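Clearing the long room at Nekoseo
Gallery: tables, bottles and floor

The long room at Nekoseo has been in use as a shared study and work space since December, and it gets a full clear-out at the end of each block of sessions. Tables are emptied and wiped, drinks bottles are collected into one place, and the floor is picked over by hand before it is swept. The most recent clear-out started a little after four in the afternoon.

The room is let to us by Cumska, who ask for it back in the state we found it. There are 60 minutes between the end of our booking and the start of the next one. Most of that goes on paper. Tissues, torn sheets and wrappers collect on the floor through the day, and the bins by the wall are only emptied once, at closing.

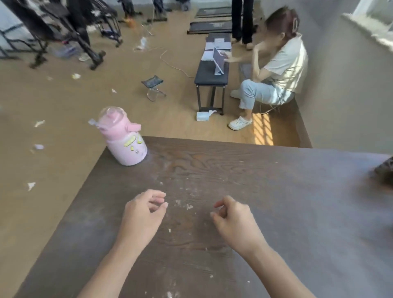
Pink bottle still out on the brown table, with scraps on the floor behind and papers along the black bench.

The brown wooden tables are the slowest part of the job. They mark easily and the grain holds on to dust and crumbs, so a dry cloth goes over them first, then a damp one, then a dry one again. Spray polish was tried for a while and given up, as it left the tops tacky. Folding stools go back in the cupboard by the door, black seats facing the same way. Padded benches stay where they are, but anything left on them is moved to the shelf.

Papers and folders are never thrown out unless they are plainly rubbish. They are kept in the office tray for a fortnight. Cables are coiled and put in the box marked Wang, which is the name of the supplier and has nothing to do with whose cables they are.

Bottles are the item most often left behind. People put them down, go off to another table and forget which one they were at.
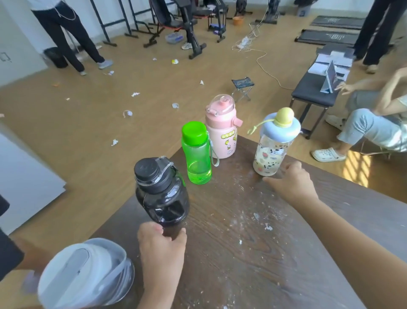 Any bottle not claimed by the end of the hour is emptied in the kitchen sink, rinsed and stood upside down on the rack with its lid beside it. Straps and cords are left on. Milk drinks are dealt with first, especially in warm weather. Please write a name on the base in marker if you want yours back quickly. The rack is cleared at the end of the month and whatever remains goes to the Zendard charity shop on the corner.

The floor comes last. Large pieces are picked up by hand, then the whole room is swept from the far wall towards the door and mopped if there is time. The mop and bucket are in the cupboard opposite the lift, and the key is on the hook at reception. Bin bags are under the sink, 32 to a roll.

To ask about a lost bottle or folder, ring reception on extension 2173 before six.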